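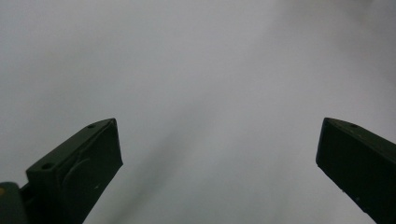

Smooth light grey surface, matte finish.

Matte Surfaces: Frequently Asked Questions
Prepared by Daichi Miyazaki, Tidero Surface Care. Updated May

Which cleaner should be used on a matte grey surface?
A mild dish soap diluted in warm water is sufficient for regular cleaning. Apply it with a soft cloth, wipe with clean water, and dry the surface with a second cloth. Customers with Clarna panels may also use the concentrate supplied with the order. One capful makes 30 fluid ounces.

Why does the color look lighter in one area than in another?
Light grey responds strongly to the direction of the light. A plain panel may look nearly white on one side and darker on the other, with a gradual change between the two. Please view the surface at a different time of day before reporting a color fault.

May abrasive pads be used on stubborn marks?
No. Scouring pads and powders polish the matte finish and leave shiny patches that cannot be reversed. Lay a damp cloth over the mark for a few minutes and wipe again. For wax or adhesive residue, use a plastic scraper held flat.

How much weight can a worktop hold?
The Skerkness worktop is rated for 300 pounds, evenly spread, when it is installed on the supports provided. Wall shelves in the same range are rated for 70 pounds. Standing or kneeling on either product voids the warranty.

Can hot cookware be placed directly on the surface?
A trivet is required. The finish may discolor permanently above 234 degrees Fahrenheit.

Are scratches covered under the warranty?
Scratches from everyday use are not covered. Marks present on delivery are covered if they are reported within 30 days. Please include the order number and one photograph taken in daylight.

Where can a matching sample be obtained?
Samples of all current greys, including those in the Sárközi range, are available at the service counter. Samples may be kept for 30 days. Discontinued colors cannot be supplied.

Contact Customer Service | © Tidero. All rights reserved. | Back to top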